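【产品试用情况通报】Larnero 桌面双臂整理套件试用结果（连载,共十五条）

1/15
巴斯蒂拉姆（Bastilham）辅助技术评估室现就 Larnero 桌面操作套件的试用情况作分条通报。该套件由 Werkonau 公司提供，面向社区厨房、日间照料机构及职业培训场所。本室于今年一月收到试用申请，随后完成合同、安全审查和场地准备。各条意见以本室存档的评估报告为准。

2/15
先说明适用范围。本次试用的对象是标准版套件，包括机械臂、夹爪、控制箱、桌面固定件、操作软件及一年期远程支持服务。移动底盘版和配有升降台的版本不在本次评估之内，相关机构来函询问时，请勿将本通报的结论直接套用到上述两个版本。

3/15
试用由评估室高级技术员 Nest Gethin 主持，采购与合同事务由 Nia Kneath 负责。现场培训由 Đoàn 技术服务公司承担，该公司为 Werkonau 指定的区域服务商。本室未从供应方或服务商处收取任何费用，试用设备按借用协议管理，试用期满后归还。

4/15
关于价格。供应方向公共机构提供的标准版报价为 3845 欧元，含税，含首次安装，不含运费。第二年起的远程支持服务按年收取 600 欧元。续费与否由用户自行决定。未续费的套件仍可在本地运行已有任务，但不再接收新的任务模板，也不享受电话支持。

5/15
关于安装。套件对桌面的要求写在安装手册第二章：台面平整，承重达标，桌沿可供夹具固定，背后宜为单色墙面或挡板。本室选用浅色台面靠墙布置，安装人员当天完成固定、接线与急停测试。控制箱应置于操作者伸手可及之处，不得放在桌下封闭柜内。该要求在手册中仅以小字注明，建议供应方在下一版中移至显著位置。

6/15
试用任务共分五类：取放餐具、归置食品、织物摊平与折叠、容器之间转移物品、以及按语音或文字指令完成的组合任务。任务物品一律采用日常用品，由评估室自行采购，未使用供应方随箱附带的演示物品。演示物品形状规整、颜色分明，用其得出的结果对实际采购的参考价值有限。

7/15
餐具类任务使用碗、碟等常见器皿，盛放于带提手孔的塑料容器内。对此类任务，评估人员主要考察三个方面：夹爪接近碗沿时的速度控制，接触后的握持是否稳定，以及碗碟叠放时能否只取上层而不带动下层。供应方的软件允许对接近速度单独设限，本室全程采用较低一档。 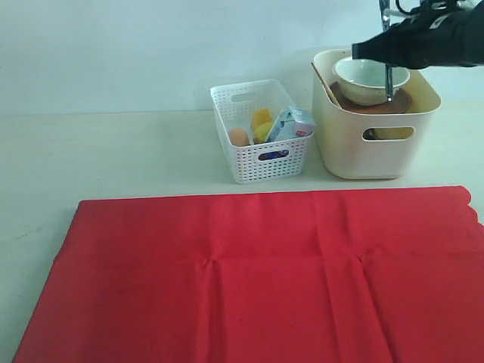 图：餐具取放任务，夹爪位于白色瓷碗上方；前方台面铺有红色织物，左侧白色篮内为食品类物品。

8/15
餐具类任务的评定意见为“可用，有条件”。对边沿较厚的陶瓷碗，套件表现稳定。对边沿较薄的器皿，夹爪对位偶有偏移，软件会主动停止并提示重试。本室认为这一处理方式是恰当的：在照料机构的环境中，停下来等待人员确认，比继续尝试更为稳妥。重试须由人员在屏幕上确认，目前不支持语音确认，行动不便的使用者在这一步仍需他人协助。

9/15
食品归置类任务的评定意见为“可用”。鸡蛋等易碎物品须事先在软件中选定“轻握”模式，系统不会自行切换。Nest Gethin 在评估记录中写道：“模式切换的责任目前完全落在操作者身上，培训时应单独讲授，并安排实操考核。”Đoàn 公司已书面答复，将把该内容列入培训大纲。纸盒包装的饮品在直立和倾斜两种状态下均列入测试，倾斜状态下所需时间较长，用户在安排工作节奏时应予考虑。

10/15
织物类任务的评定意见为“暂不推荐”。套件可以完成抓取布角、拖动和初步摊平，但对已有折痕的大块布料，摊平后的平整程度不稳定，波浪状的布边尤其难以处理。供应方在产品页上将“折叠桌布”列为标准功能，本室认为该表述超出了试用中所见的能力，已去函建议修改。供应方回复称将改为“辅助摊平小型织物”。在产品页完成修改之前，请有意采购的机构以本通报为准。

11/15
容器转移与组合任务的评定意见为“可用，有条件”。当容器内物品层叠放置时，套件对下层物品的判断主要依赖摄像头视角，遮挡严重时须由人员先行整理。筷子一类细长物品若斜靠在容器边沿，应在任务开始前取出或放平。组合任务的指令宜短，一次以一个动作为宜。过长的指令虽可被系统接受，执行顺序却未必符合操作者的本意。中文指令目前仅支持文字输入，语音输入须使用英文或德文，供应方未给出中文语音的上线时间。

12/15
关于安全与数据。急停按钮、软件停止与断电停止三种方式均经本室逐项核验，功能正常。夹爪运行时，人员手部不得进入桌面工作区，操作者须接受培训并签字后方可上岗。摄像头画面默认保存在控制箱本地，保存期为 9 天，到期自动删除。远程支持人员须经用户当次授权方可查看画面，授权在会话结束后失效。拟将设备用于有服务对象在场的房间的机构，应另行征得相关人员或其监护人同意，并在房门处张贴告示。

13/15
关于维护与售后。夹爪外层包覆材料属易耗件，供应方建议每季度检查一次，有破损即更换。本室试用期间更换一次，更换过程由本室技术员自行完成，无须返厂。远程支持的响应情况总体良好，工作时间内的来电均得到接听，书面问题的答复有时需要次日。备件须向 Đoàn 公司订购，承诺 5 个工作日内送达。Nia Kneath 提请各采购单位注意：该送达时限写在服务附件中，主合同并未载明，签约时应要求将附件列为合同组成部分，并写明逾期的处理办法。退货条款方面，未拆封设备可全额退款，已安装设备须扣除安装费用，软件故障导致的停用不在退货事由之内。本室认为最后一项对用户不利，已建议供应方重新拟定。

14/15
综合意见如下。对于已有固定操作台、且能够安排一名受训人员在场的社区厨房和培训机构，本室同意将 Larnero 标准版列入可选设备目录，用途限于餐具取放、食品归置及简单的容器转移。对于以织物整理为主要需求的机构，暂不列入。对于希望由服务对象独立操作的机构，建议等待屏幕确认步骤改进之后再行申请。列入目录并不构成对产品性能的担保，各机构仍应结合自身场地条件进行风险评估，并保留书面记录。

已提交申请的机构无须重新填表，由本室按上述用途范围统一复核。复核中如需补充材料，将通过原联系人通知。

需要说明的是，本次试用在单一场地、单一台面条件下进行，照明固定，周围人员走动较少。厨房高峰时段的噪声、蒸汽和光线变化均未纳入测试。供应方曾提供其自行测得的成功率数据，因测试方法未完整公开，本通报不予引用。本室的评定只采用“可用”“可用，有条件”“暂不推荐”三级，不作数值排名，也不与其他品牌作横向比较。

15/15
完整评估报告、安装场地自查表及培训签字表样本，可向巴斯蒂拉姆辅助技术评估室书面索取。来函请注明机构名称、拟用场所和主要任务类型。采购及合同问题请联系 Nia Kneath，技术问题请联系 Nest Gethin，请勿在本帖评论区提交含有服务对象个人信息的内容。供应方若对本通报有异议，可按评估规程提出书面意见，本室将连同答复一并公布。

补充一（回复多家机构询问）
关于能否将两套设备并排安装：手册允许，但两套工作区不得重叠，且须各自配备急停按钮。本室未对并排安装作试用，不出具意见。

补充二
关于培训时长：操作者培训为一天，管理员培训另加半天。管理员方可更改速度上限和授权远程会话，每个场所至少应有一名管理员。人员离岗时，应在当日注销其账户。培训费用已含在标准版报价之内，限首次安装时使用，后续新进人员的培训由用户与 Đoàn 公司另行商定。

补充三
关于容器选择：有机构询问是否必须购买供应方的专用收纳盒。经核对手册并结合试用，普通塑料篮、塑料箱均可使用，带网孔或实心侧壁不限，以底部平稳、箱壁不易变形为宜。透明容器在软件中的识别设置与不透明容器不同，使用前须由管理员在物品库中登记。专用收纳盒属选配，不影响保修。

补充四
关于清洁：台面与容器可按厨房日常规程清洁，机械臂和夹爪只可用微湿软布擦拭，不得喷洒清洁剂，擦拭前须断电。接触食品的场所，应将夹爪清洁列入每日记录。包装未封闭的食品不在供应方声明的适用范围之内，采购单位不得据本通报扩大使用。

补充五
关于软件更新：试用期间所用版本已记录在报告附录。更新须由管理员手动确认，系统不会在任务执行中自动安装。更新之后，应重新进行急停测试和低速试运行，再恢复日常使用。若更新涉及夹持力度或速度上限的默认值，供应方应提前书面告知用户，此项已由 Werkonau 在往来函件中确认。

补充六
关于本通报的效力：以上内容自 2025年8月17日起适用于标准版套件。供应方完成产品页和退货条款的修改后，本室将另行发布更正帖，并在本帖下方附上链接。织物类任务如有新版软件支持，须由供应方重新提出申请，经复测后方可调整评定等级。

巴斯蒂拉姆辅助技术评估室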